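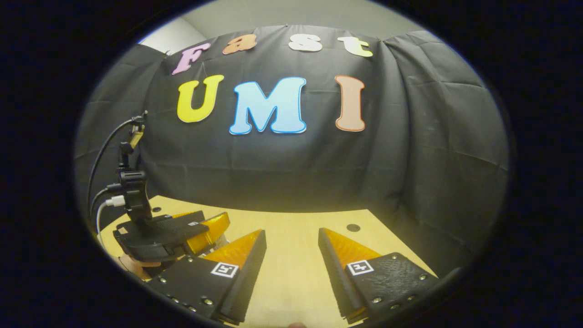
# As regras de quem ensina robôs com as mãos

Um robô não nasce a saber pegar numa colher. Alguém tem de lhe mostrar. Uma das maneiras de o fazer é com pinças de mão: a pessoa segura uma pinça em cada mão, faz a tarefa, e uma câmara presa à pinça filma tudo. Depois, um computador estuda muitos desses filmes e o robô aprende a fazer movimentos parecidos.

Na oficina Arriaga, onde se faz este trabalho, há regras. Algumas protegem as pessoas, outras protegem as pinças, e outras servem para que os filmes sejam úteis.

## Os dedos são moles

Os dedos das pinças são cor de laranja e deixam passar alguma luz. Têm a forma de uma cunha e são moles. Um dedo duro podia esmagar um morango ou partir um copo. Um dedo mole dobra-se um pouco à volta das coisas.

Mas ser mole não quer dizer que se possa brincar com ele. A regra é simples: os nossos dedos nunca ficam entre os dedos da pinça quando ela fecha.

## Os quadrados a preto e branco

Nas placas pretas junto aos dedos da pinça da frente há quadrados com um desenho aos blocos, a preto e branco. Chamam-se marcadores. Para nós parecem um jogo de peças, mas o computador reconhece cada um deles. Quando a pinça abre, os marcadores afastam-se. Quando fecha, aproximam-se. É assim que o computador sabe se ela está aberta ou fechada.

Por isso, há três coisas que não se fazem:

- tapar um marcador com a mão;
- colar autocolantes por cima;
- riscar ou dobrar o quadrado.

Se um marcador se estraga, troca-se antes de continuar. Um filme em que o computador não consegue ler o marcador vai para o lixo.

## A mesa antes de começar

Sobre a mesa só pode estar aquilo de que a tarefa precisa. Lápis, lanches e telemóveis ficam noutro sítio. Se a tarefa é dobrar um pano e há uma maçã ao lado, o robô pode aprender que a maçã faz parte do trabalho.

Ao fundo pode haver uma cortina, como a preta da fotografia. Uma cortina esconde o resto da sala, e assim não passam pessoas por trás a meio do filme. As letras coloridas que lá estão dizem «Fast UMI». *Fast* é uma palavra inglesa que quer dizer «rápido».

Os cabos também têm regras. Não devem ficar esticados nem passar por cima dos objetos. Se um cabo prende, a pessoa para e pede ajuda. Nunca se puxa com força.

## Durante a gravação

A oficina escreveu uma lista chamada Regras Terkau. Está colada na porta e diz o seguinte:

1. Começar sempre com as pinças abertas.
2. Fazer os gestos devagar e sem saltos.
3. Não falar de segredos nem mostrar papéis com nomes ou moradas.
4. Descansar 5 minutos depois de cada 20 minutos de trabalho.
5. Se alguma coisa cair, parar e dizer. Não vale fingir que correu bem.

A regra 5 parece estranha, mas é muito importante. Um erro escondido ensina o robô a errar. Um erro marcado pode ser posto de lado — ou até guardado noutra pasta, para se estudar mais tarde.

## Pedir licença

As câmaras apanham mãos e, por vezes, caras. Antes de filmar, pergunta-se a toda a gente que possa aparecer se aceita. Quem diz que não, não é filmado, e não precisa de explicar porquê. Quem aceitou pode mudar de ideias e pedir que apaguem o seu filme.

## Palavras novas

**Pinça:** ferramenta com dois dedos que abrem e fecham.

**Marcador:** desenho que uma câmara consegue reconhecer.

**Demonstração:** uma tarefa feita do princípio ao fim, para o robô aprender com ela.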